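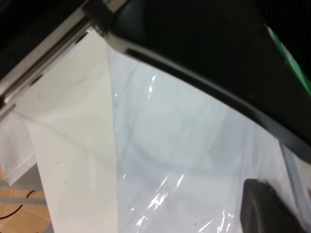
Section 4: Learning to close a bag from demonstrations

Clear film is a hard case for a policy that works from color images. Depth readings on it are poor, and the outline shifts each time the plastic bends. From the wrist, most of what the policy gets is bright glints and gray smudges on the film, with the housing covering much of the upper right. Zorica Gashi's Zilier policy takes the wrist views together with one fixed view and predicts the next 16 actions. It was trained on 251 demonstrations. Read her methods section before the lab.

The fixed view supplies the position of the zipper strip. Without it, the policy tended to close on plain film beside the strip.
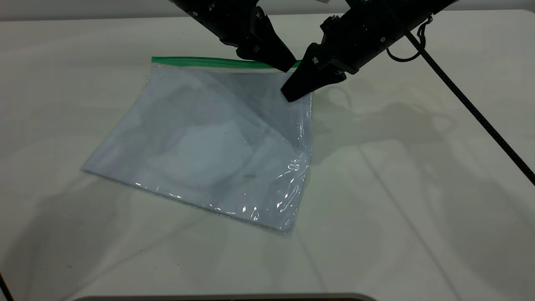
Figure 4.2. Both grippers at the upper right of the bag, fixed view.

Results over 39 test runs are in the table on the next page. For the lab, retrain without the fixed view and compare where the first grasp lands.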